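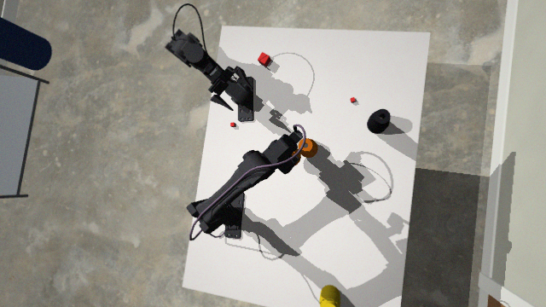
Theresia Gisler wrote on the class board that she has read the chapter on sourdough twice and still can't tell when her starter is ready, and could we please go over it again before the May bake. Yes, Theresia, we can! Four other people liked that post, so I'm giving it the first half of this handout and squeezing shaping into the end.

Session 5: Starters, the long rise, and a bit of shaping

Let's go back to what a starter is. Flour and water, plus the wild yeast and bacteria that were in the flour to begin with. The yeast makes gas. The bacteria make acid, and the acid gives you the sour taste. They like slightly different conditions, so you can push a starter one way or the other by changing how warm you keep it and how stiff you mix it. A stiff, cool starter tends to taste sharper. A wet, warm one comes out milder, more like yogurt. (Tends to! I've had stiff ones that tasted of nothing at all.)

A starter is ready when it has risen as far as it's going to and has only just begun to sag in the middle. Put a rubber band around the jar at the level where you started and look at it every hour or so on a day when you're home. Do this once and write the times down. In my kitchen, fed at 7 a.m., mine peaks before lunch in summer and well into the afternoon in winter, and the book's "four to six hours" is no help in either season.

The float test: drop a spoonful in water and see if it floats. I know the book likes it. I don't trust it much. Rye starters can be perfectly lively and still sink, and if you stir the jar first you knock out the gas and fail the test yourself.

Ankica Đorđević asked about the flour we buy for class. It's the Sutter bread flour, the big sack, and it drinks more water than the one most of you have at home. If you copy a class recipe and your dough turns to soup, hold back a couple of spoonfuls of water next time and add them only if the dough feels tight. 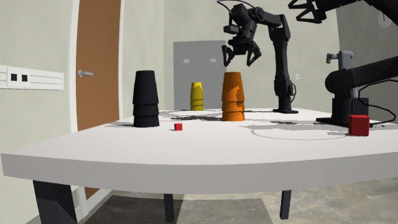
The same goes for whole wheat, only in the other direction. Bran soaks up water slowly, so a dough that seems fine when you mix it can feel stiff half an hour later. Mix the flour and water, walk away, come back, and then decide. Add the salt after that rest. If you forget the salt altogether (I did this in front of the whole evening group last year) the dough goes slack and races off on you, and the bread tastes like paper.

The long rise. We use 81 grams of starter for the small class loaf, and you'll want the dough up by half again, not doubled. Doubled is for yeasted bread. Look for a domed top, bubbles along the side of the tub, and a wobble when you shake it. Cold kitchen, longer wait. I've stopped giving people a number of hours since they believe it.

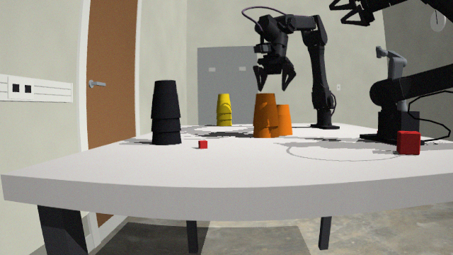
Session 5, fig. 3

Shaping, short version. Flour the bench lightly, tip the dough out, fold the sides in like a letter, roll it up toward you, and let it sit for fifteen minutes. Then do it again, tighter. Wet hands or floured hands, pick one. If the skin tears, stop right there and let it rest.

For next time:
Read pages 49 to 58, skip the bit on bagels.
Feed your starter twice the day before class.
Bring a towel and a bowl that fits a loaf. Any bowl.
Write down your peak time, even if it looks wrong.

We're in room 305 again, and the ovens go on at 6 p.m. sharp, so if you're coming from the Killville side leave early, the bridge is down to one lane.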